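Jun 4, 2018

Budget morning, so no proper work until after lunch. Ornella Leone wants the equipment list by the end of the week and I've been putting it off, mostly because every time I open the spreadsheet I remember another thing we're out of!

Where we've got to: the Tridmont quote for a second wrist camera came in at $400 each, plus freight from Gulville, and they'll hold the price until September. I'd like two (one to use, one for when the first one gets its cable chewed, ask me how I know). Baston still haven't answered my email about finger pads. Last order was a bag of 50 and we're down to the last 6, so I'm tempted to go straight to Marino and cop the higher price. They're slower on paperwork but the pads are a nicer colour and they grip fuzzy stuff better, which is most of what we handle these days.

Also pencilled in:
- lights for inside the dark compartment, the cheap stick-on sort to start with
- a spare set of gripper screws, metric, labelled this time please
- more plush groceries, whatever the toy shop has got

The lights are the one I'll argue for. Dark walls, dark gripper, and the wrist view goes to mush in the shadows. The red ketchup is about as easy a target as we've got and even then I was squinting at where the finger finished and the floor of the thing started.
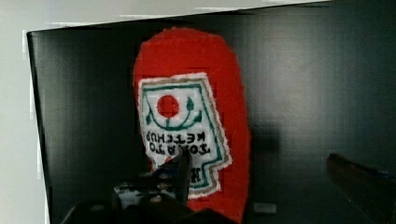
Anyway, if we have to drop something I'd drop the second camera and keep the lights and the pads. Ornella reckons there might be a bit left over in the consumables line, so the pads could come out of that and never touch the equipment budget at all. Need to check whether lights count as consumables too (I'm going to say yes until told otherwise).

To do: chase Baston once more, get the freight cost in writing from Tridmont, tidy the spreadsheet colours before Ornella sees it.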